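Search this site Go

Call for participants: printmakers, Forkville

The Kusano Print Room is looking for 7 people to share its presses from September. You should have pulled a linocut or an etching before, on purpose, and still want to do it again. Art school is fine. So is a kitchen table and a wooden spoon.

You get a key, a drawer in the plan chest, and one evening a week on the big press, which weighs more than your car and has stronger opinions. In return you pay $25 a week and take a turn cleaning the ink slabs. Paper is your own affair.

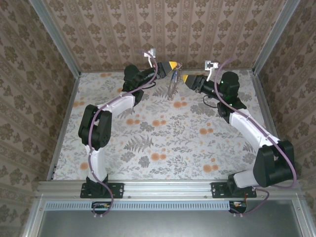
Ya-wen Fang, after her first year, wrote that she had arrived with a portfolio of owls and left with a portfolio of better owls, and that the Friday critiques were kinder than she'd been led to expect. She would like it known that the sink is still too small.

We hang one group show each winter at the Gukbridge library. Everyone puts in two prints, framed, and at least one of them has to be new. We will check.

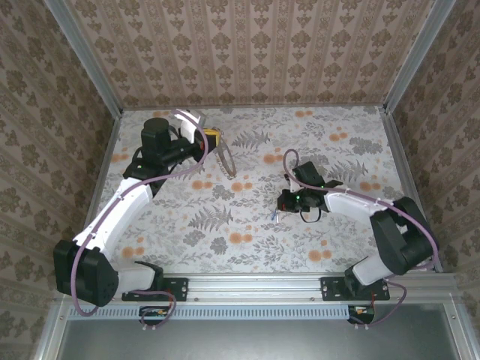 Posted by Francine Ross | Calls & Openings

To apply, send five pictures of your work and up to 200 words about it. Please don't use "liminal." If you work large, give us your sheet sizes, as the bed of the press is not negotiable. Beginners should look at the Ko evening class first and come back next year.

Drop applications at the front desk or mail them to P.O. Box 2815, Forkville. We answer everyone, slowly.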